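Dye bench, Thursday, August

Second go at the madder today and I'm much happier with it! Weighed out 200 g of the Flurine wool (the soft one, already scoured) and gave it the alum overnight in the big pot, then madder from ten o'clock. Kept the heat really low this time, because last week I let it creep up and got brown, brown, brown. By lunch it was a proper brick red, a bit streaky at one end where I'd tied the skein too tight. Must use looser ties, I write this every time.

Ashwin wanted to try the Coşkun linen in the same bath afterwards. Came out a pale peach, very pretty when wet, rather meh once it had dried on the line. He thinks the linen needs tannin first and I think he's right (grr). Hosta leaves from the yard gave us nothing at all, not even a decent beige.

Water meter says 1,592 litres since we last wrote it down, so please rinse in the bucket and not under the tap. The scales are drifting again above 200 g, fine below. Weigh big lots in two halves until I've found the calibration weight.

Still to do: iron dip on sample 8, label the peach one, ring Zunness about more alum.
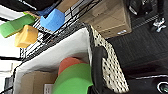

Beril Değirmenci
Dye bench and samples

PS for Ashwin: green and orange foam are in the white bin with the black rim. Your indigo jar is on the windowsill, lid on, leave it till Monday.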